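Cords breed. Put three in a drawer in January and by spring there are 12, all knotted, and one fits nothing you own.

**Sort before you buy anything.** Pull every cable out and plug it into something. If it charges, runs or lights up a thing you still have, it stays. The rest goes to the recycling bin at the hardware store, including the one from the Grellesis phone you gave away.

**Label both ends.** A bread tag and a fine marker will do. Write what it belongs to – "router," "hall lamp" – and skip "misc," a word that has never helped anyone.
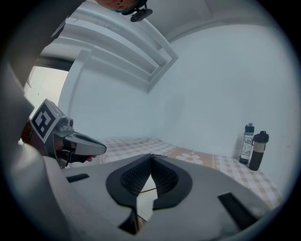
Colette Gautier writes that bread tags snap after a year and she has gone over to masking tape, folded into a flag. Fine, but use the good tape. The cheap stuff leaves a gum that outlives the cord.

**Coil loosely.** Wrapping a cord tight around its own plug bends it at the weakest spot. Make loops as wide as your hand, then close them with a twist tie or a strip of old sock.

**Keep cords off the bedroom floor.** Run them along the baseboard with stick-on clips, 7 to a wall if the wall is a long one. Wipe the paint first and give the glue a night to set. I used Bradex clips on dusty paint and heard them let go, one by one, at bedtime.

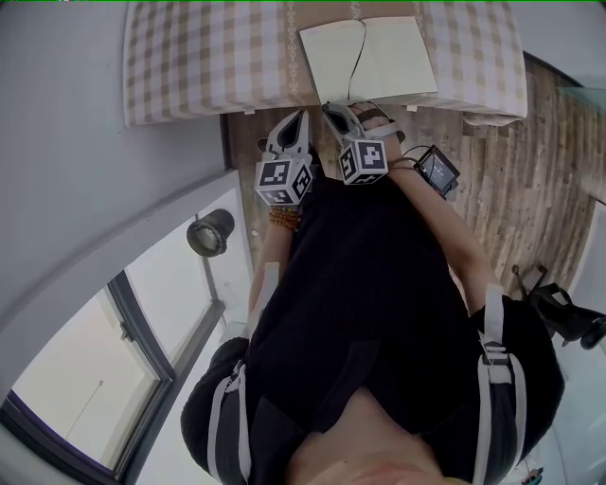

*Bedside, hands full.*

**Never run one under a rug.** It can overheat, and the rug will hide the damage. Move the lamp.

Next up: the drawer with the batteries, which I have been avoiding.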